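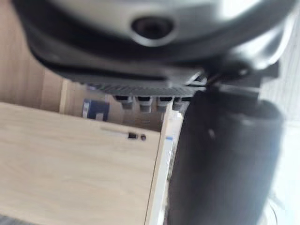 Notes for the talk on running a small-town food and music festival. Slot is after lunch, so keep the first part moving.

Start with thanks to Mercedes Ríos for the invitation, and to the people at the back who drove in this morning.

Who I am: Yesenia Cabrera. I have worked on the Broludero Chili and Fiddle Festival since it was held in a church parking lot. I handle the food vendors and the site plan. Siyabonga Nel books the music and could not come today. If you have a question about bands, write it down and I will pass it on.

What the festival is, for anyone who has not been. Two days in September. One main street closed, one stage at the courthouse end, a smaller one by the feed store. Chili cook-off the first day, fiddle contest the second. Free to walk in, and you buy tasting tickets if you want to eat.

Last year we sold 3,382 tasting wristbands. We had planned for 2,000. I want to spend most of this talk on that gap, since it caused nearly every problem we had and it is the reason we changed the layout.

First problem, lines. We had put all the cook-off teams on one side of the street so that the other side could stay open for strollers and wheelchairs. It looked good on paper. By noon the lines ran straight across the street and met the lemonade line coming the other way. People stood in the wrong line and found out when they got to the front. One man waited for chili and got to a face painter.

What we do now: teams back to back down the middle of the street, lines running out toward the sidewalks, and a gap every few tents so you can cut through. The fire marshal liked it better too. Ask your fire marshal early. Ours wanted to see the tent plan before we sold a single space, and she was right to.

(Pause here, ask who in the room closes a public street. Ask who has to pay for the barricades.) 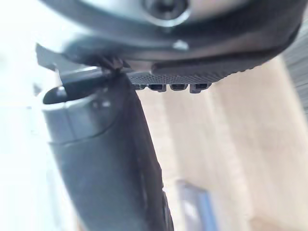

Second problem, the teams ran out. Each team had been told to cook a set amount, and they did what we told them. Some were scraping the pot by midafternoon and the people's choice vote was still open. That is not fair to the team and it is not fair to the person holding a wristband with no chili left to put it toward.

The new rule is that we stop wristband sales when the chili count says stop. Hülya Ertürk keeps that count. She walks the row every hour and asks each team what they have left, and she calls the ticket booth by radio. It is a boring job and it takes all day. Give it to somebody who does not mind being disliked a little.

We also moved the vote. Ballots close before the evening bands start. Put the box next to the trash and recycling station, where people already stop. We got far more ballots back that way than we did at the information tent.

Third, water and ice. I will go fast on this. Order more ice than you think. Have it delivered twice, once before opening and once at midday. Keep the ice truck outside the barricades and move the ice in by hand cart. Do not let a truck drive in once the street is full, even at walking speed, even if the driver has done it every year.

Handwashing stations: put them where people eat, and check the soap yourself.
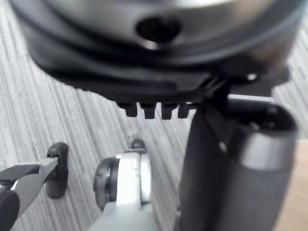 Next part is music and noise, and I am giving you Siyabonga's notes as he wrote them.

The two stages should never play at once. Our street is short and the sound carries. We alternate, with the small stage filling the changeover on the big one. This means the small stage acts get shorter sets, and you have to tell them so in writing when you book them.

Fiddle contest entrants draw numbers for playing order. Judges sit behind a screen and hear numbers only. Accompanists are allowed, one per fiddler, no amplifiers. If a string breaks, the fiddler may start over once.

Quiet by ten at night. There are apartments above the hardware store and those people have put up with a lot from us. We give each of them wristbands and the phone number of someone who will pick up.

(If time is short, skip the next bit and go to parking.)

Craft tents. We used to take anyone who sent in the form. Now we look at what they sell and limit each kind. The year before last we had too many candle sellers and none of them had a good weekend. Mio Ebihara sorts the applications and she will turn down a friend if she has to. Replies go out early enough for people to apply somewhere else.

Parking. The school lot in Tidell, with a shuttle. We run 2 buses in a loop and they stop at the library. Put up a sign at the return stop that says when the last bus leaves. We forgot that sign last year and I drove some folks back to their cars in my own van.

Handout follows, same text as the notice we sent to cook-off teams. Copies are on the table by the door.
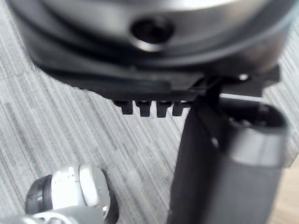
Broludero, September

To all cook-off teams. Check-in opens at 6 a.m. at the courthouse end of the street. Vehicles must be off the street by 8. Bring your own tent, weights for every leg, a fire extinguisher and a covered container for hot coals. Stakes may not be driven into the pavement.

All meat is to be cooked on site and must arrive cold. The county inspector will visit each tent before any chili is served. Please have a thermometer out and ready. Teams using nuts or peanut butter must post it on the front of the tent.

Serving begins at 11. Tell Hülya what you have left each time she comes by. Please keep one covered bowl back for the judges, who start at the courthouse end and work down.

Grease goes in the marked barrels behind the feed store and never in the storm drain. Tents must be down and spaces swept before you collect your deposit.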